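**Luketti Bench Sim Kit — parallel gripper edition**

The Luketti kit pairs a small two-finger gripper with a simulated room, so you can try out pick-and-place moves before the hardware is bolted down. It was put together by Imke Heitmann and Rainer Görtz at the Waltau shared workshop and is meant for people building one arm at a time on a bench or in a garage.

The download comes with 124 loose objects and a set of rooms with plain surfaces. Objects can be dropped in at any height and scale. Light direction is set per room, and hard-edged sunlight is on by default.
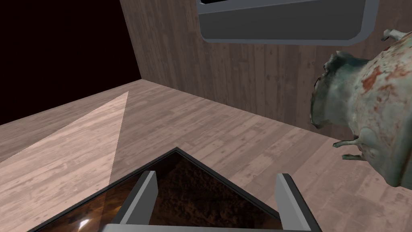
Finger opening, closing speed and grip force are each set in one text file. The same file drives the real gripper, so numbers you settle on in the sim carry over. Start with the fingers wide open and close them slowly — most first-day trouble comes from closing too fast on rounded shapes.

## What you get

- Two flat finger plates and a palm bar
- Ostano servo with a 10-pin cable
- Mounting plate for Hamann arms
- Sim files, with all rooms and objects

## Details

| | |
|---|---|
| Part number | 1687 |
| Servo life (bench tested) | around 3000 cycles |
| Finger type | Flat, parallel |
| Operating systems | Windows, Linux |

Loose material such as soil is drawn as a surface only. It will not pour or spill in the sim, so test scooping on the real bench. Glazed and see-through finishes render well but slow down older graphics cards; turn them off under Display if the view stutters.

## Ordering

Kits ship from Waltau every Friday. Orders placed before noon go out the same day. The next batch of Hamann plates is due in March, and kits without the plate are in stock now. Spare fingers are sold in pairs.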